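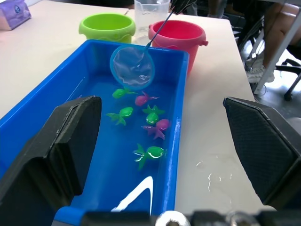 3.2 Materials and table layout

The scooping task was prepared with one blue tub, a small net with a round light blue hoop, and a set of small toy animals in green and in a pink that some parents called purple. We kept the word "pink" in all written instructions, and the children had no difficulty with it. The tub was placed on a white or cream table top, and the buckets were put beside it or behind it (Figure 1). One bucket was lime green and one was pink. In the basic version of the task the child lifts an animal with the net and drops it into the bucket of the same color. A clear vessel was also kept within reach for pouring games, but it has no role in the scoring.

We considered a round basin at the planning stage. It was tested at the Lallow day nursery in October, and we gave it up soon, as the animals collected along the wall and the children began to use their hands. A rectangular tub has corners, and corners are difficult in a different way. The hoop is round and cannot reach fully into them, so an animal that rests in a corner must first be moved out. We think this is a useful difficulty for older children, and we did not try to remove it.

The position of the buckets was decided after the first sessions at Skallov. When the buckets stood far apart, the younger children carried the net slowly over a long way and often lost the animal before they arrived. In the final layout the two buckets stand near each other, on the right of the tub or just beyond its far rim. Figure 2 gives the layout with the buckets on the right. With this arrangement the arm movement is short, and a mistake in color is more likely to be a real mistake than a result of tiredness.

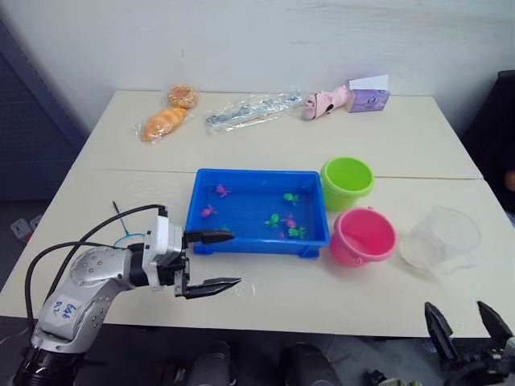

Other toys were not cleared away completely. In the Skallov playroom the water set shares its table with pretend food, and we wanted the task to remain part of ordinary play. Objects at the back of the table were therefore left where they were, provided that they did not stand between the child and the tub. This decision makes our sessions less uniform than those in the Trullden protocol, where the table is bare. A child who stopped to play with something else was allowed to do so, and the time was not counted.

3.3 Procedure and coding

In total 47 children took part in 116 sessions. Before each session the adult placed the animals in the tub by hand, without a fixed pattern, and laid the net ready. Where the net rests in the water, as in Figure 3, an animal may already be partly under the hoop. We coded such a case as a normal start – the child must still bring the mesh below the animal and lift it. Only when an animal came up together with the net at the first touch, with no visible aim, did we mark the lift as accidental.
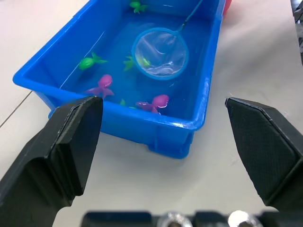 A lift was counted when the whole animal was above the rim of the tub. We recorded 1852 lifts under this rule. Each lift received a color code, a code for the bucket, and a code for the hand that held the net. The codes follow the Kang sheet with 2 changes: we joined "drops" and "throws" into one category, and we added a category for animals returned to the tub on purpose. The second change was needed because many children emptied a bucket back into the water before the adult could ask if they had finished.

Animals that overlapped each other caused most of the disagreement between coders. If two animals of different color were lifted in one movement, each was coded as a separate lift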